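Ovska contra Wostier: dos pinzas, un brazo y mucha cinta aislante

Llevaba desde enero queriendo escribir esta entrada y al final me ha pillado con las manos llenas de bridas. Resumen para los impacientes: he estado probando dos pinzas paralelas en el mismo brazo, un Merrick de segunda mano, con el controlador Drelau de siempre. Una es la Ovska, la otra la Wostier. Las dos cuestan casi lo mismo y las dos prometen maravillas en el catálogo (ya, claro).

La prueba es de lo más tonta: coger un cubo, llevarlo a otro sitio, soltarlo y volver a empezar. Nada de piezas raras ni de objetos blandos, que para eso ya habrá tiempo. Quería saber cuál de las dos me daba menos disgustos en una tarde larga, y para eso un cubo me sobra. 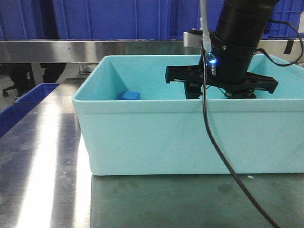 Lo primero que me sorprendió fue el montaje. La Ovska se atornilla en cinco minutos y el Drelau la reconoce a la primera, ¡una alegría! Con la Wostier me tiré media mañana peleándome con el firmware, y cuando por fin respondió me abría los dedos al revés (culpa mía, había invertido un parámetro, pero el manual tampoco ayuda nada). Los cables son otra historia. Si no les dejas holgura, la muñeca protesta al girar, y si les dejas demasiada se enganchan con todo. Sigo sin encontrar el punto medio.

Al final hice 1000 ciclos repartidos entre las dos. La Ovska se plantó en el 557 con un error de sobrecorriente que se quitó reiniciando, y la Wostier no se quejó ni una vez, aunque es bastante más ruidosa y al cabo de un rato te taladra la cabeza.

También cambié el cubo de color a mitad de la prueba, porque la detección me iba de maravilla con unos y regular con otros. El rojo, sin problema ninguno.
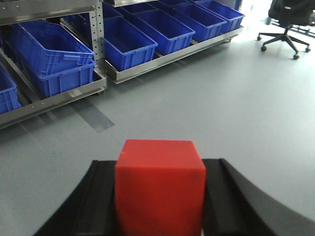
La cámara de muñeca, mi cruz

Pasé más tiempo con la cámara que con las pinzas, y eso que venía "calibrada de fábrica". Mientras el brazo va despacio, todo bien. En cuanto subo la velocidad, la imagen se me deshace en rayas horizontales y las cajas azules de las estanterías salen como duplicadas, así que imaginaos lo que piensa de eso el detector. He bajado la exposición y algo mejora, pero entonces el fondo de las cajas se me queda negro y vuelta a empezar. De momento paro el brazo un instante antes de cada captura, que es una chapuza y me alarga el ciclo, pero funciona.
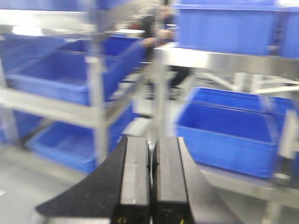
Si tuviera que quedarme con una pinza hoy mismo, me quedaría con la Wostier, ruido incluido. Lo que me falta por mirar es cómo se portan al meterse entre cosas, que es donde de verdad voy a usarlas: con los dedos tan juntos como en esa toma ocupan poquito, pero la placa negra de montaje se abre mucho más a los lados y es ella la que manda cuando hay una caja tan cerca del dedo derecho. Estoy por dibujar una placa más estrecha y mandarla cortar. Si alguien ha hecho algo parecido para un Merrick, que me deje las medidas en los comentarios, ¡se lo agradeceré muchísimo!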